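# Living room, before and after

Updated July 30, 2020

The living room at the Zillwood apartment gets the most use of any room in the place, and most of what needs picking up is laundry. The gallery covers the seating, the clothes left on it, and the notes we keep on both.

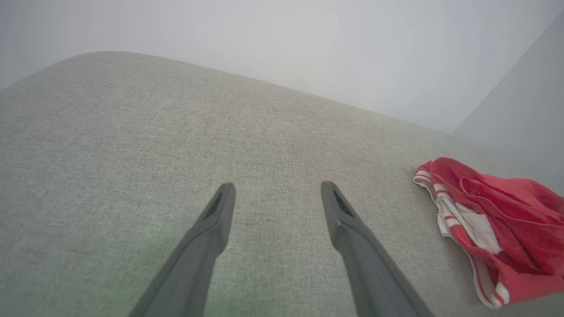
Red clothing with white trim, left bunched up on the gray upholstery. The band along the edge is white with thin red stripes.

## The upholstery

Light gray with a fine woven texture and small flecks of lighter and darker thread. The flecks hide lint fairly well. Bright clothes are easy to spot on it.

## Sorting

Anything red goes in its own pile. White trim can pick up color in a mixed load, so we wash these pieces in cold water and take them out as soon as the cycle ends. Clothes of unknown state go in with the wash.

## Folding

Shake the piece out, lay it flat, and smooth the band before folding. Small items are folded in half and then in half again. They go in the Cavgate drawers in the hall, left side.

## Cleaning the fabric

Vacuum with the soft brush every 7 days. For marks, use a damp white cloth and blot from the outside in. The next full cleaning is set for November.

The bedroom and hall galleries are on the Zillwood page.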